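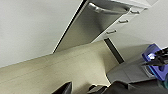
*Kitchen corner, stainless and white.*

I've been taking magnesium in the evening for 30 days now, and I have things to report!

A bit of background first. I'm not a supplement person. I once bought a giant tub of spirulina, made two swamp-colored smoothies and gave the rest to my sister. So when Fotis Stergiou at my hiking club started going on about magnesium – the salts, the baths, the foods, the little tablets – I nodded politely and kept walking. Then we did the long Duswood loop in April, my calves cramped up all night, and I suddenly wanted to hear everything he had to say.

What I ended up with is magnesium glycinate from Grondora, one tablet after dinner. I tried the citrate from Henov before that and, well, let's just say citrate gets things moving. Great if that's what you're after! Glycinate has been much gentler on me, and I've stuck with it for the whole month without a single rumbly morning.

I also got curious about food, because it's such a common mineral and I'd been eating as if it didn't exist. Pumpkin seeds are the superstar. I toast them in a dry pan with a little salt and put them on absolutely everything now – soup, oatmeal, a fried egg (try it). Black beans, spinach, almonds and dark chocolate all have a decent amount too, and I didn't need much convincing on that last one.

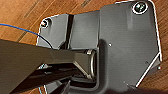
**Should you take it in the morning or at night?**

Whichever you'll remember. I take mine after dinner so there's food in my stomach, and it's become part of winding down.

So, the cramps. I had them most weeks before, and in these 30 days I've had one, after a silly uphill sprint that I fully deserved. Could be the tablets, could be the seeds, could be that I finally started drinking enough water on the trail. I changed too many things at once to be scientific about it, but I'm so happy to be sleeping through the night that I'm not going to stop any of them to find out.

My sleep feels deeper too, and I wake up before the alarm, which has never been me. I'm writing it all in a notebook – dinner, tablet, bedtime, how my legs feel – and I love flipping back through it.

One serious note. If you have kidney trouble or take medicine for your heart, your bones or an infection, talk to your doctor or pharmacist before you start. Magnesium can get in the way of some drugs, and mine had me move one of my pills to a different time of day.
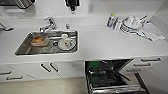 Anastasia Dimitriou wrote in after my last post to say that she skips the tablets completely and gets by on beans, greens and a handful of almonds at work. Her legs stopped twitching within 12 days, she says, and she'd like everyone to know that soaking the beans overnight is worth the trouble.

I've got a pot of black beans soaking as I type, Anastasia! Next month I'm going to try your way, food only, and keep the notebook going so I can compare the two.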